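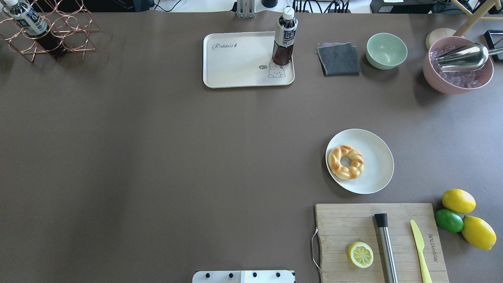 Head view, drinks-and-bread layout, Kistora bench.

May, notebook, planner branch

Started 9:40. Goal for today is to find out why the two-arm planner keeps throwing away good plans for the plate handover. Yesterday's build of the Trerkum planner rejected most of them at the coordination stage, long before the collision checker had a chance to complain. I had assumed the scene model was too fat. Shrunk the padding on the plate last night and it made no difference, so it's something else.

Ran the offline batch first, no hardware. 542 stored start/goal pairs, same seed, same scene file. Log is in the usual folder under "coord_reject". What I see:

– rejects cluster at the point where both wrists come inside the shared zone
– single-arm versions of the same goals plan without trouble
– plan time doesn't correlate with rejection, so it isn't the timeout

Then went through the rejects by hand. The coordination step compares the two arm trajectories on a common time base. Left arm trajectory is resampled at 200 Hz. Right arm trajectory was still carrying its own timestamps from the old Purves driver, with a start offset baked in. So the checker was comparing left arm at time t with right arm at some later t, and seeing two wrists in the same place when they would never be there together. The reverse case worries me more, where the skew hides a real conflict. Have not found one in the batch but I only looked at rejects, and a hidden conflict would be sitting in the accepted ones.

Fix is small. Strip the offset on load, resample both, assert that the first stamps match. Wrote the assert before the fix so I could watch it fail. It failed on the first pair.

Side job while the batch reran: wrist camera registration. The plane fit is fine when the camera has mostly bare table to look at, and the cup rack in the corner doesn't pull it as long as the outlier step runs first. With the outlier step turned off the plane tilts toward the rack. Leave it on. Somebody had it off in the shared config, changed back.
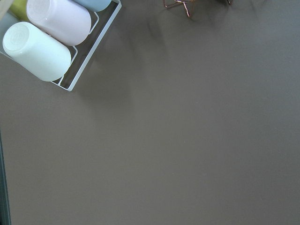 Comment from Dukumwood on the shared page: we turned it off on purpose, the outlier step adds a delay on every refit and our loop is tighter than yours. Can you make it a per-cell setting instead of changing the default under us? Also, the fit only needs to run when the arm has stopped, so caching the last good plane would save more than either setting.

Fair. Made it per-cell, default on, Dukumwood cell off. Caching the plane is a good idea and I've put it on the list. It needs a rule for when to throw the cache away. A joint motion threshold is the obvious one, but the table can be bumped with the arm standing still, and then the cache is wrong and looks fine. Maybe a cheap residual check on a handful of points before trusting it.

13:15. Moved to hardware with the fix in. Speed limited, stop button manned.
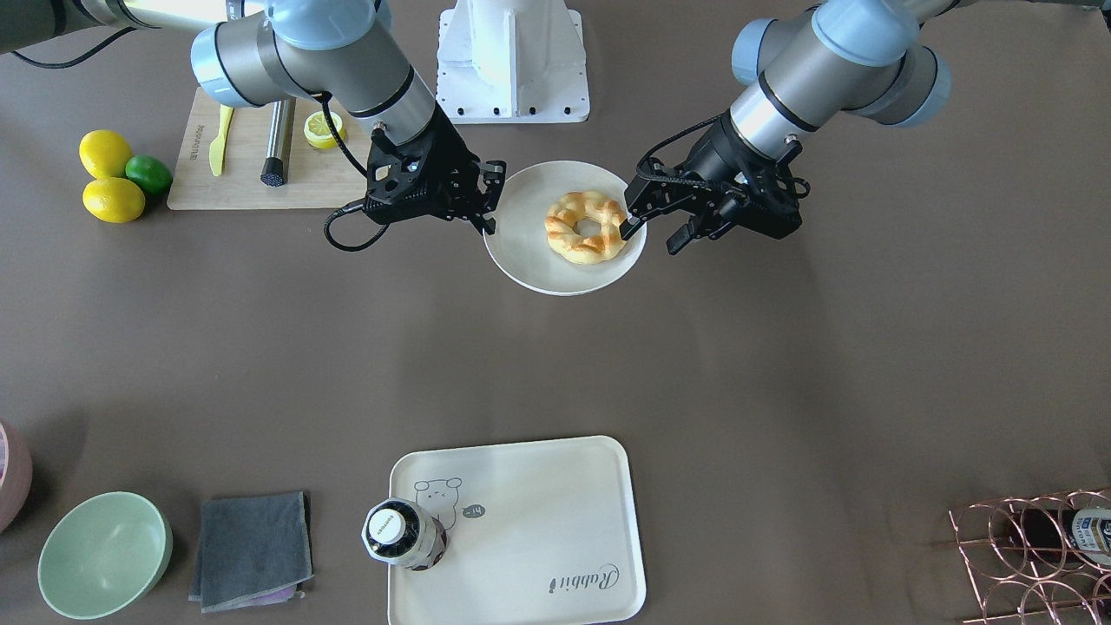 The thing to decide for the shared zone is how big it should be. Right now it is a box in the base frame, sized by hand, and it covers far more of the table than it has to. Every motion that clips the box gets serialized, including reaches that have nothing to do with the other arm. With the wrists on opposite sides of the round dish, the region that matters is the dish plus whatever the grippers and forearms sweep on the way in. The lemons off beside the cutting board don't need to be in it for this task. I'd rather compute the zone from the two goal poses each time than keep tuning a fixed box. Cables are the part the model doesn't have. The loops on the right arm come down over the board, and the planner thinks that volume is free. For now I'm adding a capsule along the forearm, oversized, attached to the forearm link. Crude, but it moves with the arm and costs almost nothing to check.

Tried the computed zone with the capsule in. Coordination accepted the first plan and the arms ran it at reduced speed. Second plan rejected, and this time the reject was correct: I had put the right goal too close to the left approach path. Good to see a reject I agree with.

Small problem with the zone code. If both goals are nearly the same pose the box collapses to something tiny and the margin is all that's left. Added a minimum size. Needs a unit test, not written yet.

15:50. Batch rerun with everything in: 288 of the stored pairs now show at least one stretch of parallel motion that used to be serialized. Didn't check yet how much time that saves per cycle, because the log writes planned duration and executed duration to different files and the join is broken for retries. 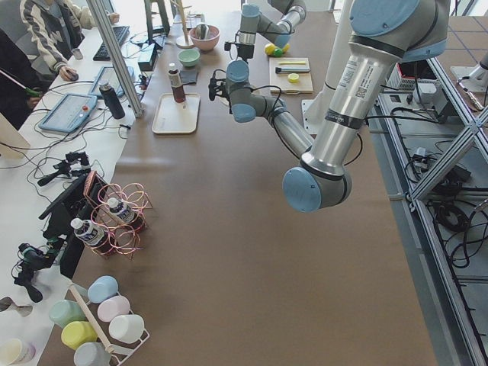
Also still open is the replan trigger. At the moment a replan on one arm forces a replan on both, even when the other arm is well outside the zone and halfway through something harmless. It should only pull in the other arm if the new trajectory touches the zone during the time window the other arm holds it. That means storing the hold window with the plan, and the message type has no field for it. Adding one breaks the Purves driver again unless it goes in as optional.

To do:
– audit the accepted plans from old batches for hidden conflicts (first)
– unit test for minimum zone size
– fix the join for retries in the timing log
– plane cache with residual check
– optional hold window field, 2 ways to do it, ask Dukumwood which one they can live with

Branch pushed, not merged. Don't run it at full speed until the audit is done.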